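Workshop tips: teaching a wiping task by remote control

Filed under: Demonstrations, wet areas
29 Nov 2020

These notes cover recording a sink-wiping task on a full-size humanoid with the operator on a remote rig. Most of them also apply to arms on a fixed base. Bench arms that can be moved by hand are treated at the end.

Before powering up

Mark the standing position on the floor with tape. Put the robot back on the mark at the start of every session, even if the sink looks close enough. A small shift in the feet becomes a large shift at the fingertips, and the recordings will disagree with each other.

Route cables behind the robot and leave enough slack for a full lean forward. Walk the route once before starting. Cables that cross the operator's path get taped down or moved.

Remove soap bottles, toothbrush cups and anything made of glass. Add them back one at a time once the bare task records cleanly.

Choosing the cloth

Use a cloth that contrasts with the basin. White on white ceramic is hard for the operator to judge on a monitor and harder still for the model. Thin microfiber folds flat and gives the fingers nothing to pinch. A thicker cloth dropped in a loose heap is easier to pick up from above.

Keep 4 cloths of the same color and weight in rotation. Swap when one is soaked through. A saturated cloth hangs differently and drips on the cabinet front.

The approach

Bring the hand in over the rim with the fingers spread and slightly curled. Stop above the cloth, hold for 2 seconds, then descend. The pause gives a clean boundary between reach and grasp when the recording is cut into segments.

Keep the idle arm down at the robot's side. Operators tend to let it drift when they concentrate on the working hand, and the drift ends up in the data.
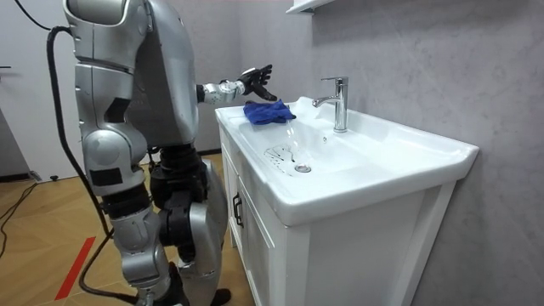
Grasp and wipe

1. Close the fingers slowly until the cloth bunches. Do not chase a perfect grip. A corner left hanging is acceptable.

2. Lift clear of the rim before moving sideways. Dragging the cloth off the rim loads the wrist.

3. Wipe from the back of the basin toward the drain in overlapping strokes. Keep the strokes the same length within a session.

4. Stay clear of the faucet. If the forearm touches the spout or lever, stop and discard the take.

5. Return the cloth to the rim and open the hand fully before retreating. A half-open hand pulls the cloth along.

Water

Decide whether the tap is on or off for the whole batch and write it in the log. Mixed batches are usable only if they are labeled. Splash the bowl by hand between takes so that the drops do not always land in the same place.

Fit a sleeve over the wrist if the task brings it below the rim. We use the Plisside sleeve, cut short so that it does not hide the fingers from the camera. Check it for pinholes before each session.

How many takes

Plan on 200 good takes for one cloth and one sink. Change operators partway through, or the model will copy one person's habits. After every 5 takes, play one back at full speed. Late grasps and jerky starts are easy to miss at the controls.

Keep failed takes in a separate folder with a one-word cause: slip, bump, lag, reach. Sort the folder by cause before changing any settings.

Bench arms, guided by hand

With a Cardoso arm or similar, hold the link above the wrist, never the gripper. Pressure on the gripper shows up in the force readings as contact with the sink. Move at half the speed that feels natural and keep your sleeve out of the camera view.

Save under a new file name after each change of grip. The Zernska recorder overwrites without asking.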